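Section 7. Cables and leads: swapping, coiling and storing

Applies to the Ostach bench cell with the Sheehan controller. Read section 3 (power down) first.

The factory sheet that ships with the arm says the signal leads are "maintenance free." We have not found that to be true of any lead that gets unplugged more than once. The arm itself gives very little trouble. Most of the faults written up in our shop log as "arm lost position" or "gripper not answering" were cleared by changing a cable, and the arm was blamed first every time. Before you open a joint cover or call for service, do this section from start to finish.

7.1 What you need

A flat, clean board to work on. Plywood is fine.
A plastic tray long enough to hold two coiled leads side by side.
A dry lint-free cloth.
Paper tags and a pen that doesn't rub off.
The spare lead for the circuit you are working on.

You do not need contact spray. The sheet recommends it, and we used it for a while. It left a film that held dust, and we saw no drop in faults. If you have a can, leave it on the shelf.

7.2 Which lead is which

The cell uses two thin leads that you will handle by hand. In our build the green one carries the signal between the controller and the wrist, and the gray one runs to the stop button. Go by the tag on the socket and treat color as a hint. Replacement leads have come to us in the wrong color, and the parts list says only "lead, 15 pin, assorted."

CAUTION: The stop circuit must be tested after any work in this section, even if you believe you touched only the green lead.

7.3 Removing a lead

1. Park the arm using the PARK key. Wait for the joints to lock.
2. Switch off the controller and pull the wall plug. The soft power button on the front panel leaves the sockets live, whatever the label next to it says.
3. Tag both ends of the lead before you unplug either one. Write the socket number on the tag.
4. Hold the connector by its body and pull straight out. Don't rock it.
5. Lay the lead on the board in loose curves and let it relax. A lead that has been routed through the arm keeps a twist, and if you coil it right away you store the twist with it.
6. Run the lead slowly between finger and thumb from one end to the other. Stop at any flat spot, bump or stiff place and mark it with a tag.

A lead with a flat spot goes in the trash. It may well pass the continuity check on the bench and then fail when the wrist turns past 100 degrees. The controller's own cable test is run with the arm parked, so it can't catch this, and a green check mark from that test should not settle an argument.

7.4 Coiling by hand

Coil every lead that leaves the cell, even if you plan to put it back the same afternoon. The Wostatby cable winder is sold as an accessory for this job. We tried one. It makes a neat coil, but it pulls harder than a hand does, and we could not find a setting low enough for the thin leads. Use your hands.

1. Hold one end in your weaker hand, thumb up along the side of the coil.
2. Lay the loops next to each other with your other hand. Keep them all one size. A loop the size of your palm suits the thin gray lead; make it larger if the lead resists.
3. Roll the lead a little between your fingers with each loop so it lies flat. If it springs into a figure eight, let that loop go and lay it again.
4. Keep the last length free and wrap it around the bundle to close it. Two turns will hold.
5. Finish one lead before you pick up the next.

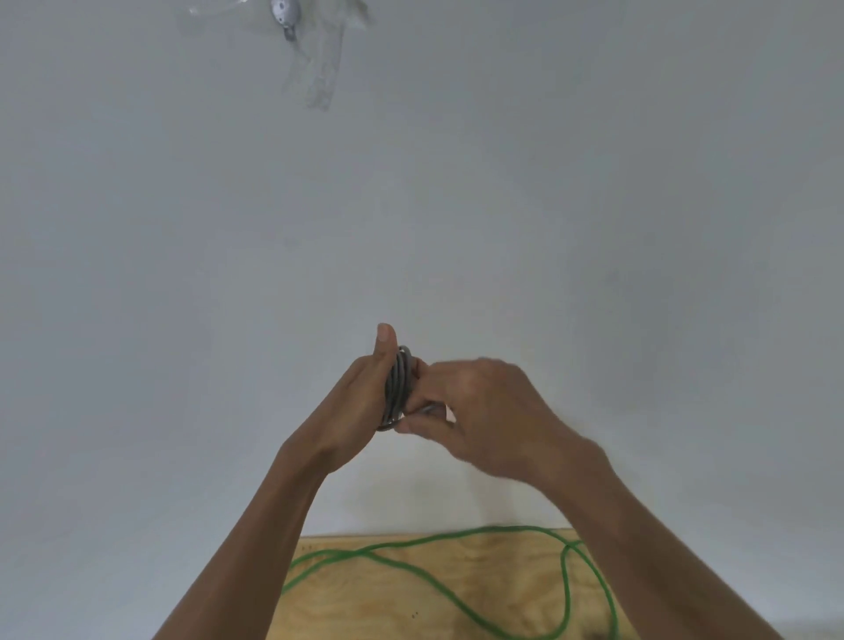

Issue 3, page 40

Gray lead in the hands, green lead still loose on the board.

NOTE: Wrap the closing turns snugly and stop there. If you can see the jacket pinch where the free end crosses the loops, it is too tight. Undo it and start over.

NOTE: Some guides tell you to coil around the elbow and hand. It is quick, and it puts a full twist in every loop. We don't do it on this cell.

Zip ties are not allowed on any lead in this section. The objection we hear is that a tie can be left slack. It can, and then the next person pulls it snug because it looks unfinished. A strip of hook-and-loop tape is acceptable on leads too stiff to wrap with their own end.

7.5 Checking the connectors

1. Wipe the outside of each connector with the dry cloth.
2. Look into the end under a good light. You are looking for bent pins, lint and dull or dark contacts.
3. Brush out lint with a corner of the cloth. Don't blow into it.
4. If a pin is bent, set the lead aside and use the spare. Straightened pins have a way of making contact on the bench and nowhere else.

The sheet rates the connectors at 3000 insertions. We would like to know how that was measured. Our own rule is to retire a lead after 100, and to keep the count on the tag. Those who think this is wasteful are welcome to compare the price of a lead with the price of a morning spent looking for a fault that comes and goes.

7.6 Storing the leads in the tray

1. Set the tray on the board with the long side toward you.
2. Put the coils in side by side. Never stack them. The lower coil gets crushed, and the two will come out tangled.
3. Bring the connectors to where you can see them without lifting the coil. One resting in the middle of its loops is good. An end poking out at the side of the coil is acceptable as long as it stays inside the tray.
4. Press each coil down gently with a flat hand. It should settle and stay. If it lifts back up, the loops are too small for the tray or too large, and the lead needs coiling again.
5. Small loose parts may share the tray if they sit at one end, clear of the loops.
6. Put the tray on the shelf. Nothing goes on top of it.

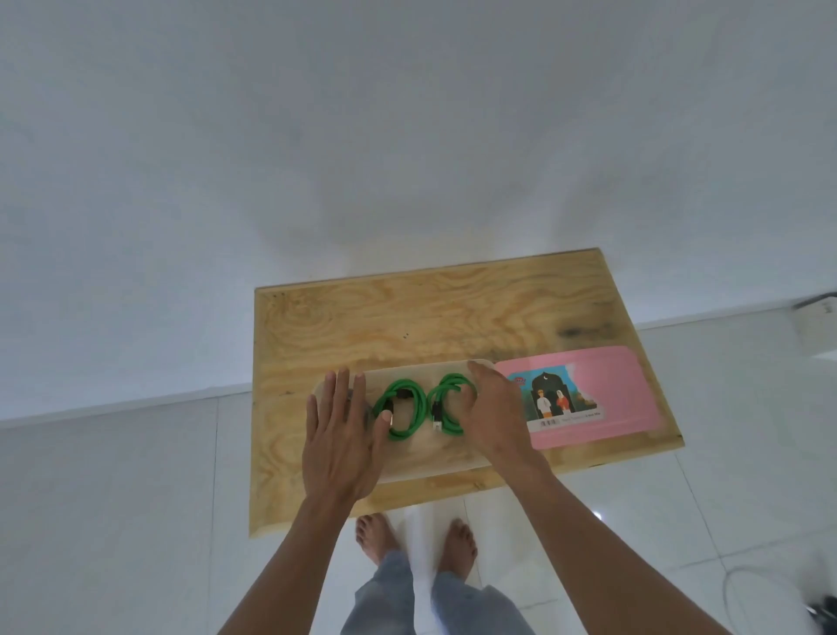 Rindale, 2023-10-29

Two green leads coiled and laid in the tray, one hand on each.

Don't be too impressed by a tidy tray. A neat coil can hide a lead with a broken core, and the tray only tells you that someone put it away with care. The tag is what counts. A lead without a tag should be treated as untested, however good it looks.

CAUTION: Keep the work off the floor once the arm is powered again. A board on the floor is fine for coiling while the plug is out. Move board and tray clear of the arm's reach before you go on to 7.7.

7.7 Refitting and the stop test

1. Check that the wall plug is still out.
2. Match the tag to the socket and push the connector straight in until you feel it seat. There is supposed to be a click. On older sockets there often isn't one, so tug lightly to be sure.
3. Route the lead through the guides on the arm. Leave slack at the wrist. The drawing in the factory sheet shows the lead pulled straight there, and a lead fitted that way will be under strain at the far end of the wrist's travel.
4. Remove the tags from the fitted lead and copy the insertion count into the cell log.
5. Plug in, switch on and wait for the controller to finish its start-up checks. Ignore the cable test result for now.
6. Set speed to 15 percent. Start the JOG routine and press the stop button while the arm is moving. The arm must halt at once.
7. Release the stop, reset, and repeat step 6 with the wrist turned to each end of its travel.
8. If the arm fails to halt even once, pull the plug and tag the cell out of service. A second try that works does not cancel the first.
9. Run the wrist back and forth through its full travel 40 times, still at 15 percent, and watch the signal light. Any flicker is a failed lead.

Step 9 is tedious and gets skipped. The controller will offer a "quick verify" that it says covers the same ground. It moves the wrist once. We have passed leads with it that failed the same day.

7.8 If the fault is still there

Swap in the spare lead and repeat 7.7. If the fault follows the socket, go to section 9. If it goes away with the spare, throw out the old lead. Don't return it to the tray with a question mark on the tag, as it will be back in the cell by December.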